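**Wednesday, August, bench notes: soap dishes**

Elango wants us to pick a dish for the washroom sinks by the end of the month. I still don't see why this needs a notebook, but Heike asked for one, so I'm writing down what I think before the others talk me out of it.

The two-part dish, yellow tray over white base, is the one everybody likes. It came with the Thiele order. Slots in the tray, water goes down into the base, soap stays dry. That's the claim. My trouble with it is the base. Whatever drains has to sit somewhere until a person tips it out, and I have worked in this building long enough to doubt that person exists. Torben says the cleaners will do it. Has he asked the cleaners?

I'd also like to know what the slots do with soft soap. A fresh bar bridges them fine. A bar that's been sitting in a puddle over a weekend is paste on the underside, and I expect paste to go straight into the slots and set there. Five long slots to scrape with a toothpick. No thanks.
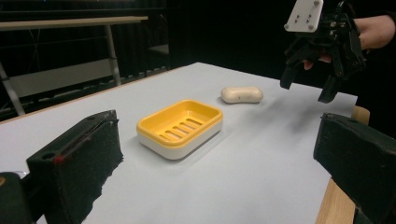 The other thing is the shape of the bar. We buy the pale oval ones, a bit pinched at the waist, and they don't touch a flat tray evenly once they wear down. Agata thinks the waist helps, because air gets in at the sides. Maybe. She hasn't tested it and neither have I. The leaflet from Gralorska says "dries in minutes," with no word on which soap, how wet, or how warm the room was. I'm not counting that as evidence.

What I'd accept:

- two dishes, same bar in each, one with the base emptied daily and one left alone
- two weeks at the real sinks, not on a clean table
- weigh the bars dry at the start and again at the end
- look under the tray, and write down what's there even if it's disgusting

Elfriede has offered to do the weighing. The small scale drifts, so check it against the brass weight first (drawer under the vise, left side).

Raised rim is good, I'll give it that. A wet bar shouldn't skate off into the sink. Color I don't care about.

To do: ask Heike whether Waltis will take back opened dishes. Get the soap box down from the top shelf.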